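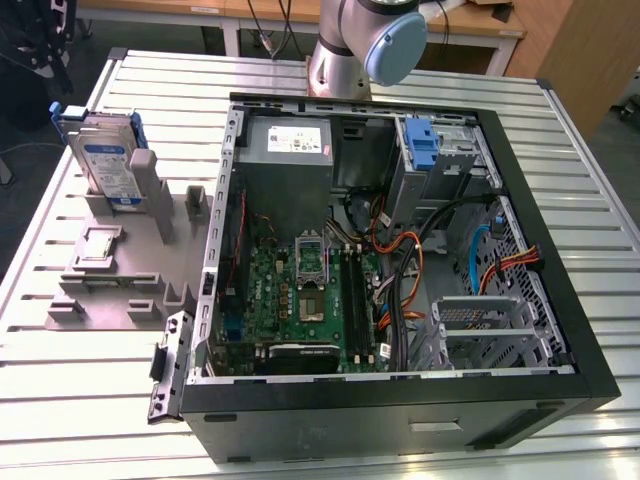

Lehner would have us call it parts recovery, on the grounds that teardown makes the work sound finished once the machine is in pieces. We have kept teardown, partly from habit and partly because, at the bench, pieces are what one has. His objection does point at something the literature on office computer reuse tends to skip: where a component goes in the minute after it leaves the case.

4.2 Where the parts go

Figure 3. A desktop tower on its side on the slatted bench, side panel off, with the CPU socket open and empty. The parts holder to its left carries a hard drive in its blue caddy and, in a pocket in front of it, a CPU.

Published disassembly sequences describe removal in loving detail and then fall silent. The drive is released, the processor is lifted, and both apparently cease to exist until the reassembly chapter. In the Gadulix workshop, where we followed the handling of 200 retired desktops, they did not cease to exist. They went on top of the power supply, on the windowsill, into a coffee saucer and, in one memorable case, into a shirt pocket that then went to lunch.

The holder in Figure 3 was our answer to the saucer. It is a 3D-printed piece with upright posts and shallow pockets, and it stands beside the case on the same bench. Drives go in upright. The caddy stays on the drive, as taking it off gains nothing and produces one more object to lose. Processors rest face up in a pocket, contacts down, an arrangement that drew more argument than any other decision in this study. Leitner's position was that contacts should never touch anything at all, a standard that gravity makes hard to meet. We settled on a flat pocket floor and a rule against sliding.

The order of removal matters less than we expected. Technicians who took the drive first and those who began with the processor finished with much the same set of parts and much the same complaints. What did matter was whether the front bezel had been swung clear before anyone reached for the drive bay. On cases with a hinged bezel, a half-open one catches the sleeve, and a caught sleeve moves everything on the bench by an amount not recorded in our protocol.

Cables were a separate grief. We had planned to code each case as tidy or untidy, a scheme that survived until the second case. Power leads loop across the middle of most towers, and a data cable left connected at one end will find its way under whatever is being lifted. The revised protocol asks only that loose ends be laid toward the side of the case away from the socket. It makes no claims about beauty.

An open socket got its own rule. With the retention bracket up and the processor out, the contact area has no protection from dropped screws, and dropped screws have an excellent sense of direction. The Woldegiorgis checklist, which we otherwise adopted whole, leaves covering the socket until the end of the job. We moved it to directly after the processor is seated in the holder, and memory modules are not touched until it is done. Compliance was good on days when one of the authors was standing there.

Two limits should be noted. The pockets fit the desktop parts common in this workshop and are no use for full-length expansion cards, which continue to lean against things. The holder also invites storage - by the end of the study period several had acquired pens - and we have no pocket design that prevents this.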